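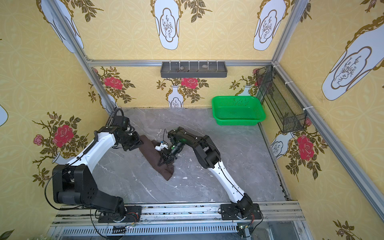 Solicitor's letter with a 90 day deadline – binding?
Darnell Thibodeaux
My old landlord's solicitors, Giannakopoulos, want £1168 for "making good" a flat in Guravstead I left in February. The letter says I have 90 days to pay or "forfeit my position". What position? Do I have one?

Ryszard Michalski
No. They can set any date they fancy, but only a court can order you to pay. Reply in writing, ask for the check-in report and invoices, and say you dispute the sum. Don't ignore it – if a claim form turns up, that deadline is real.

Woler
had one of these for £2497. asked for receipts, still waiting. keep the envelope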